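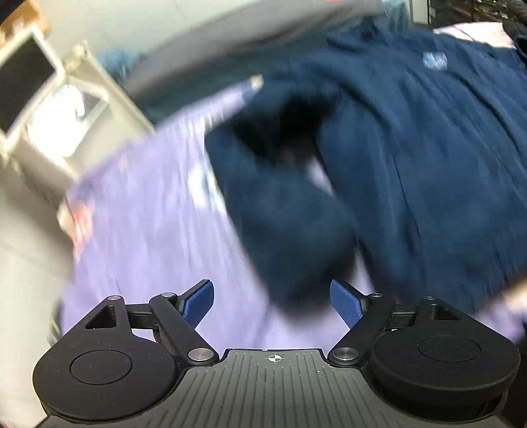 A Droltent hand-held gripper over a pile of clothing.

Trornia halts use of Droltent hand-held grippers after pinch fault

18/08/2021 – Trornia is asking all customers to stop using the Droltent hand-held gripper until its firmware has been replaced. A fault in the current version can cause the fingers to close without the trigger being pulled. Two operators have reported pinched fingertips. Neither needed medical treatment beyond first aid.

The Droltent is used to record how people pick up and sort soft goods such as shirts, jackets and bedding. The recordings are then used to train sorting robots. The recall covers 141 units shipped since April, all of them running firmware version 37. Earlier units are not affected unless they have been updated to that version.

The first report came from the Bruna textile sorting site, where an operator was clearing a snagged sleeve from between the open fingers. The tool had been set down for several minutes and had entered its rest mode. When it was lifted again, it read the movement as a close command. Trornia engineers repeated the fault on the bench in 93 of 1000 trials.

"The fingers should only move when the operator tells them to," said Fiona Pringle, head of product safety at Trornia. "We tested the rest mode on a stand and did not test it enough in the hand. That was our mistake, and we have changed the test."

The closing force is limited and is not expected to cause serious injury. The linkage arms are a different matter – a finger caught between an arm and the body of the tool can be bruised or cut. Customers should switch the gripper off at the battery and remove the battery before storing it. They should not try to clear fabric from the fingers while the battery is fitted.

Replacement firmware is being sent to customers directly. It turns off the rest mode completely and adds a second check on the trigger signal. A later version will bring the rest mode back once testing is complete. Units can also be returned to the Tennant service center, where the update will be installed free of charge.

"We stopped all sessions on the day of the first report and we will start again when every tool has been updated," said Gavin MacAulay, operations manager at Bruna.

Recordings made with affected units are still valid, except where the fingers closed on their own. Trornia will supply a script that marks those sections.

Customers who have had a similar incident and have not reported it are asked to contact their Trornia account manager, giving the serial number of the unit and the firmware version.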